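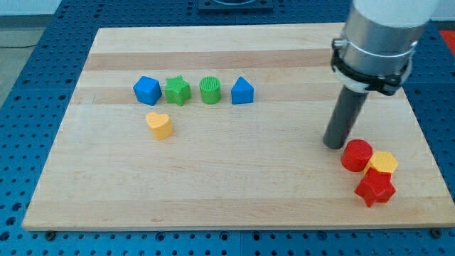

3.2 Prisms and near-prisms: sorting by cross section

Handout for Unit 3, Solids and Measurement. Revised 9/28/18. Read with pages 186 to 188 of the Kuleck workbook.

Definitions

A right prism is a solid with two parallel, congruent polygonal bases joined by rectangular faces. A right cylinder has the same construction with circular bases. In this course both are treated as members of one family, the right solids of constant cross section. The heart block belongs to the family as well, although its base is bounded partly by curves and it is not a prism in the strict sense.

The set on the board includes cylinders in green and in red, and stars in the same two colors. Color is not a geometric property and must not be used as a sorting key in Exercise A.

Classification

Cube: square base, convex. Any face may serve as the base.
Triangular prism: three lateral faces, convex.
Hexagonal prism: six lateral faces, convex.
Star prism: five points, ten lateral faces, nonconvex. The interior angles at the notches are greater than 180 degrees.
Heart: nonconvex at the cleft between the lobes, one line of symmetry.
Cylinder: one curved lateral surface, no lateral edges.

Volume

For every solid in the family, V = Bh, where B is the area of the base and h is the height measured perpendicular to it. A base with no convenient formula, such as the heart, is traced on 2 mm grid paper and its area found by counting squares. Partial squares are counted as half. Each square is 4 square millimeters.

Worked case: a traced base covers 700 square millimeters and the block is 15 mm high. V = 700 x 15 = 10,500 cubic millimeters, or 10.5 cubic centimeters.

Exercise A

1. Sort the set into convex and nonconvex solids. Record the test used – a straightedge laid across the base is sufficient.
2. State the number of lines of symmetry of each base. The circle is entered as "infinite."
3. Two blocks have the same height and the same base area, one a star and one a hexagon. Compare their volumes, then their lateral areas.

Surface texture is ignored in all measurements. Take heights with the caliper and enter them to the nearest millimeter in Table 3.2. Exercise B (displacement) uses the Edamier cylinder and is on the next sheet.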